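House rules for handheld gripper work

I have kept a page of rules taped inside my notebook since we started the household sessions for Greltinik. A few people have asked me for it, so I'm putting it up. None of it comes from a formal standard. We borrowed some from the Prallis handbook and learned the rest by throwing out bad takes. In the first batch we recorded 1,255 and kept 1,051.

Check the pivot screws before each block. A loose one gives you play in the fingers, and you won't notice until you review.

Wipe the pads. Thin plastic leaves a film on them, and so do hands.

One object, one grasp, one release. If you drop it, let it lie, end the take and mark it as a drop. Don't rescue it with your free hand.

Leave the room the way people live in it. Jaber wanted the backgrounds cleared at first, and we had that argument for most of a month. The rule now is that you move trip hazards and anything private – mail, prescriptions, family photos – and leave the rest.

Slow down with soft packaging. Pouches swing and fold, and a fast lift smears everything near the pads.

Stop at 700 takes a day between two operators. Past 600 the wrist gets lazy and the approach angles all start to look alike. 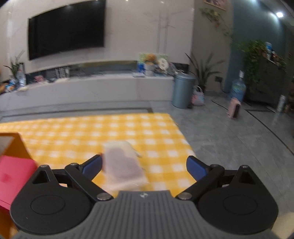 Flivville, October

Checkered tablecloth, pouch in the air over it, and the pouch is blurred. By the rule above I'd flag that for speed. The TV cabinet is as full as any I've worked near, and it stays that way under the background rule.

Next change to the page is the labeling section. We still have two spellings for "pouch" in the log.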